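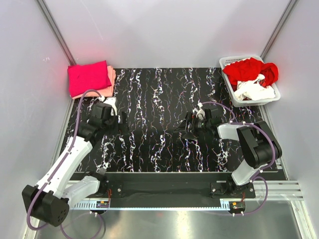
## Folding for small laundry rooms – project report, draft 2

Group project, second term. Flendska residence hall, ground floor laundry.

### What we wanted to find out

Does a set fold (same steps every time) give you a smaller pile than everyone doing thier own thing? And does it take longer. That was the whole question. We started wider, with ironing and drying times as well, but cut that in March when it was clear we'd never finish.

### Materials

- plain cloths, mixed colours
- plastic laundry basket with holes in the sides
- flat mat to fold on
- ruler, kitchen timer, notebook

The cloths came from Asidley, end of line stock. Some shrank in the first wash so they aren't all square any more. We kept using them – real laundry isn't square either.

### Method

Basket starts full and crumpled. Take one cloth, shake once, lay flat. Fold in half, smooth from the centre out, fold in half again. Put on the pile with the folded edge facing you. Next cloth.

For the "own way" rounds the person just folded how they do at home. No tips from the rest of us.

Pile height was measured at the middle with the ruler held upright. Not pressed down. In the first few rounds somebody pressed it down, those rounds are thrown out.

We folded 117 cloths in total over all rounds. 22 of these were in the thrown out rounds.

### Results

Set fold piles were lower and the edges lined up better. Own way piles leaned, mostly because of rolled corners. One round had to be stopped when the pile slid off the mat.

Time – set fold was slower at first, then about even once people stopped checking the steps. Slowest single cloth was 62 seconds, an own way one, folded and refolded.

Colour mattered more than we expected. Light cloths on top of dark ones are easy to line up, you see the edge right away. Two dark ones together, much harder. We didn't plan for this so there is no proper table for it.

### Problems

- shrunk cloths, see above
- basket too deep for shorter people, lots of bending
- static after the dryer, cloths stuck together and came out in pairs
- patterned mat made it hard to see if a cloth was straight. Plain one next time
- notebook got left in the laundry room overnight, 9 timings are a bit smudged but readable

### Still to do

Repeat with towels. Thicker, so probaly need a three-part fold like in the Jelínek handout. Shelf test with the Plunel unit, if it gets put together before the deadline. Graph of pile heights goes in the appendix, axis labels need fixing first.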